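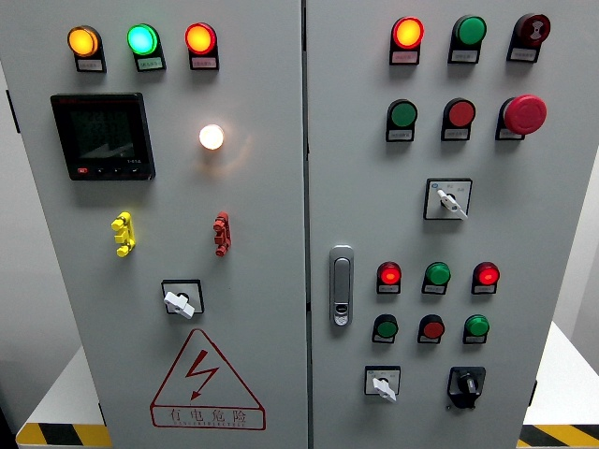
Two doors, one afternoon, far too many lamps.

1/ Spent the day going through the house rules for letting inspection robots anywhere near a switchroom. I write these for a living, at a small outfit called Flinovier. My mother tells people I'm in computers.

2/ First rule, and the one that gets the most groans: the robot reads, a person operates. It may look at a lamp. It may not press anything, however good its marks were in testing.

3/ Look at the right-hand door and tell me you'd hand that over to software on a Friday-afternoon sort of budget. Green button, red button, big red mushroom-head stop, all in one row. I've met people who shouldn't be left alone with that row.

4/ The emergency stop belongs to humans. Anyone in the room must be able to get to it without asking the robot to budge. So our parking spot is marked on the floor plan, well to one side, and "it was only there for a minute" goes in the log as a breach.

5/ Second rule: colour is not meaning. Every new starter writes "red = fault, green = fine" in their notes and I make them cross it out. On plenty of panels red means running, or closed, or live. Ask the site. Get it in writing. Then ask the electrician, who will tell you something else.

6/ The same goes for the reading software. It should report "upper left lamp, red, lit" and stop there. What that means comes from the signed lamp list for that cabinet. If there's no list, there's no meaning, and you get a very dull report. Good.

7/ Third rule: a lit lamp and a brightly coloured button are different things. You'd think this wouldn't need a rule. We wrote it in October after a draft report from Hustholm gave the state of a push button as "healthy". It was a push button. It was green. That was the whole of the evidence.

8/ Fourth: "can't read" is a proper answer. Those little white label plates are a misery from any sensible distance, and the meter's digits are faint. A robot that says it can't read the label has done its job. A robot that guesses gets sent back to Dewanti Mangundap, who will be much less nice about it than I am.

9/ Our threshold is dull as well. 2 failed reads of the same item and it goes to a person. No third go from a slightly jauntier angle.

10/ Fifth: switch positions get written as positions. "Handle diagonal, pointing lower right." Never "on", never "off", unless the printed markings have been read and agreed with the site. I have lost 40 minutes of my one life to a meeting about the word "off".

11/ Sixth: the doors stay shut. The robot doesn't touch the latch. The warning triangle with the lightning bolt says 有电危险, danger, electricity, and I don't feel I can improve on the drafting. Mine runs to 15 pages and says much the same.

12/ Seventh: hazard stripes count as edges. If the route planner thinks it can trim a corner across yellow and black, the route planner is wrong and the route gets redrawn. Someone at Flomer once asked me if the stripes were "advisory". I've kept the email.

13/ Eighth, newly added: keep every picture the report relied on. We've got 3,000 in the archive for one client and they grumble about storage, right up to the day there's an argument about which lamp was lit.

14/ Things I'd still like and haven't got: one agreed way of naming controls by row and position, and a lamp test before each baseline set so we know a dark lamp from a dead one. The lamp test is a person's job, see post 2, yes I know, I'll keep saying it.

15/ Several of you have asked if the rules slow things down. They do. The Huamán crew reckon they could do a round in half the time without me, and I believe them.

16/ Draft goes out for comment tonight, December 18, 2022. Comments on the numbering will be ignored. Comments on rule five will be read with a biscuit - possibly two, if it's the "off" people again.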